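Inicio | Manos | Fundas | Repuestos | Avisos técnicos | Contacto

Ovance Ivum — funda textil para mano robótica
Aviso de producto: pérdida de par en el pulgar
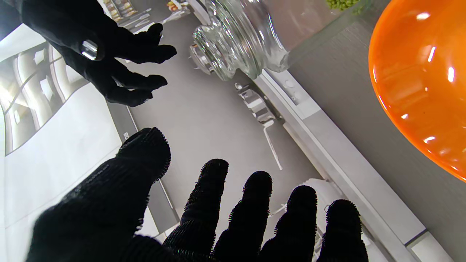 Manos con funda negra junto a un tarro de vidrio y un bol naranja.

Se han confirmado 17 casos de bloqueo del pulgar. La fibra desprendida de la funda entra en la articulación y eleva la corriente del motor hasta la parada de protección — el objeto sujeto puede caer. El fallo aparece a partir de roughly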